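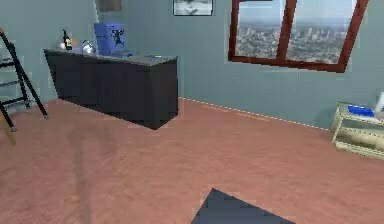 Writing rules for household robot trials: speaker notes
Bianca Bogdan, Zukel
Slot: Sunday, second talk after lunch

Opening

Give name and role, then go straight to the scope. The talk covers the house rules Zukel uses for simulated tabletop trials, as run on the Stadine test set. It does not cover safety certification. If the point comes up, refer people to the Căpraru session.

Say what the rules are for. Two groups running the same task should be able to compare results without a phone call. Before March we could not do this between our own two offices.

Rule 1. Fix the start state

Every trial begins from a saved scene file. The file holds object positions, lighting and the random seed. A layout described only in words does not count as a start state. "Kettle near the middle" has been read in different ways by different people, and the success rate moved with it.

Any change to the file gets a new version number, including changes made to correct an error. Results from different versions go in different tables.

Pause here. People will want to write down the version point.

Rule 2. Keep the clutter

The usual fault in early trials is a clean worktop with one object on it. The arm does well and the result says little about a kitchen. We ask for objects that differ in shape, finish and stiffness: something shiny, something clear, something soft, something thin and flat. 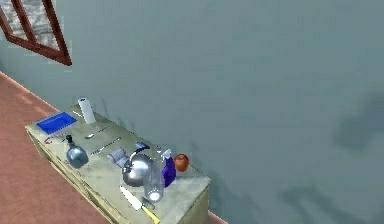

Slide 4. Mixed worktop: kettle, glass, cloth, utensils, knife, spray bottle.

Go through the hard cases briefly. Clear glass gives poor depth readings on many sensors. Polished metal picks up its surroundings. Thin utensils leave little height to grip. Cloth has no fixed shape, so a pose target needs a tolerance written beside it.

Sharp items stay in the set. In simulation they hurt no one, but contact with a blade is logged as a fault and reported on a separate line.

Rule 3. State the number of runs first

We use 300 runs per task. The number is written in the plan before the first run and does not change afterwards. Stopping early on a good streak is the most common breach we find in review. In the last review, 46 runs had been dropped from one set with no reason on file. The whole set was sent back.

A run that crashes for software reasons is kept, marked and counted separately. It is not repeated in silence.

Rule 4. Define success before contact

Success is a state that can be checked by script. For a pick: object clear of the surface, held for 2 seconds, no other object tipped over. For a place: object upright, inside the target area, gripper open and withdrawn.

Near misses are failures. Record them with a cause code. The Tekier list of codes is short enough to fit on the handout.
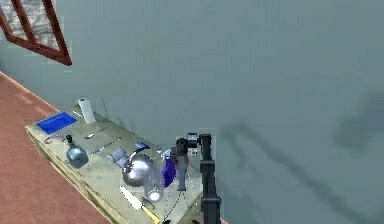 Should a run count if the arm brushes a neighbouring object on the way to its target?
It counts as a success if the neighbour stays upright and within its position tolerance. The contact must still be logged, with the object name and the time.

Rule 5. Record more than one view

A single camera hides contacts on the far side of an object. We ask for a fixed view and a second one from a clearly different angle, both time-stamped from the same clock. Store camera positions with the scene file.

Close

Put the handout link up and leave it up. Remind the room that comments on the draft go to the Zukel rules list. Take questions until the chair stops us.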